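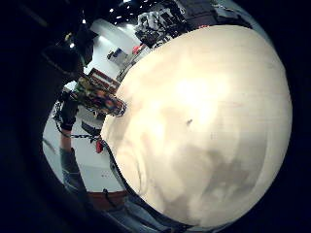

**kostar_ops** – Plamgate testnet, December 2025

Upgraded both validators to the new Plamgate client and one of them stopped serving historical state. Head tracking is fine. Calls to any block older than the pruning window return "missing trie node". Peer count looks like the surface up there, smooth and pale with one small dark speck near the middle, and the speck is a single timeout at block 1808. Config is the same on both machines. Has anyone seen this?

**lepik**

Check the pruning flag. The new client changed the default from archive to full. If one box had the flag set in the service file and the other in the config file, only one of them survived the upgrade.

**kostar_ops**

Both are in the config file. I diffed them.

**tarn308**

Then it's the database migration. It runs in 2 passes and the second is skipped if the node gets a stop signal before it finishes. No error, only a line at debug level. Resync from a Kotemeck snapshot.

**lepik**

I wouldn't. Those snapshots are pruned too, so he'd end up in the same place with a cleaner log. Rerun the migration with the node offline.

**tarn308**

The archive ones aren't pruned. They've been published separately from the full ones since April.

**lepik**

Fine, but you're still trusting a third party's state on a validator. Verify the root against your other node before you sign anything.

**kostar_ops**

Debug log has the skipped pass. Rerunning it offline now, 308 segments left. The other validator stays up – will post the state root from each when it's done.

**tarn308**

Post the client build hash as well. There were two builds under the same version tag.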